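Chapter 4
Reading the House: Condition, Finish and What Buyers Pay For

By the end of this chapter you should be able to walk through an ordinary home, note what matters to its price, and write it up so that another agent could follow your reasoning without having set foot in the place.

I love this part of the work. Chapter 3 dealt with location, and location is a fine subject, but you can learn most of it from a map and a train timetable. The inside of a house has to be walked. You open the doors, run the faucets, look up at the corners of the ceilings, and little by little the place tells you what it is. Students who were half asleep during zoning law tend to wake up about now, and I hope you will too!

We'll work mainly with homes in Dallbridge, the older river town, and Juvstead, the newer suburb up the hill. The two make a good pair. Dallbridge houses have thick walls, small kitchens and a long history of repairs. Juvstead houses have big open rooms and a habit of all being finished in the same year by the same builder. 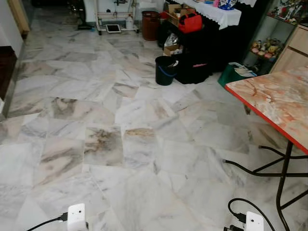 Finish is the word appraisers use for the surfaces you see and touch: floors, counters, trim, tile, paint. It has a strong pull on buyers, often stronger than the furnace or the roof, and a good agent learns to separate how a surface looks from what it's made of and how it was laid. Take stone floors. With white marble slabs veined in gray and beige, look at whether the heavier smoky streaks have landed in one row or been spread through the room, and then follow the joints, which may run on the diagonal or be staggered. A buyer will feel the effect of that layout in the first few seconds, even if she couldn't tell you why she slowed down in the doorway. Write down the material, the layout, and any cracked or hollow pieces - in that order.

Beginners often go wrong by treating every costly finish as an equal gain in price. It isn't so. A seller may have put a great deal of money into a floor and get back only part of it, and the part depends on the neighbors. Stone in the best house on a modest street tends to be worth less at sale than the same stone on a street where every house has it. Appraisers call this the principle of conformity, and we'll come back to it again and again.

Condition is a separate matter. A plain vinyl floor can be in excellent condition and a grand one can be failing. Keep two columns in your notebook, one for finish and one for condition, and don't let them leak into each other.

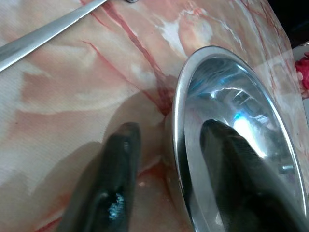 Benvinda Antunes, who ran the Esteves office in Dallbridge for many years and taught me most of what I know, used to send new agents through a house twice. On the first pass they carried no paper at all. They walked from the front door to the back, at the pace a buyer would, and then stood outside and said what they remembered. On the second pass they took notes, room by room, always turning left at each door so that no closet was missed. It sounds fussy, but try it! The gap between the two passes is where you find out what buyers will notice and what only the inspector will.

Her other rule was about time of day. See the house in the morning and again around dusk if you possibly can. A living room that glows at 9 a.m. may be gloomy by supper, and buyers who work all day will mostly live in it at supper. 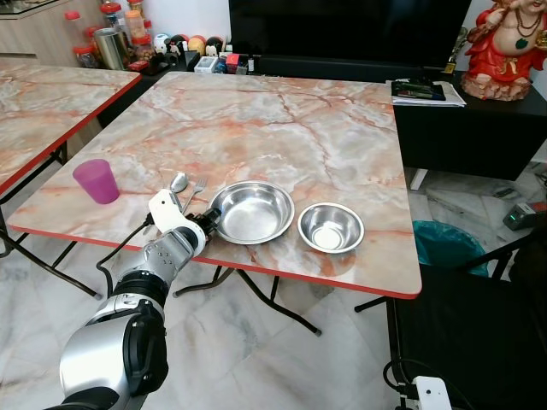

Once you have your notes, you need something to compare them with. The usual method is to find recent sales of similar homes and adjust each one for its differences from yours. Suppose your house has a remodeled kitchen of 200 square feet and the nearest comparable sale has an original one of the same size. You adjust the comparable's price upward, asking what buyers in that area have paid for the difference. You never adjust by what the seller spent. Receipts are interesting, and sellers are very fond of showing them, but they answer another question.

We'll use the Warkel worksheet for this, a single page with 20 lines. Fill in every line, even where the entry is "same." 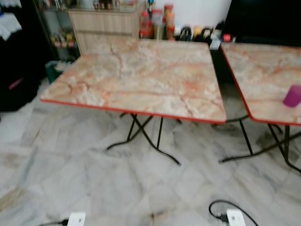 Should a seller replace worn floors before listing?

It depends on the street and on the season. If most nearby homes have sold with sound floors, worn ones will hold the price back and replacing them may be worth the cost. If buyers in the area expect to remodel anyway, a thorough cleaning and a fair asking price usually serve the seller better. In June, when listings are plentiful and buyers can be choosy, small flaws get less forgiveness.

Before going on to Section 4.1, choose a home you know well, your own or a friend's, and make both passes through it. Keep the notes. You'll need them for the first worksheet.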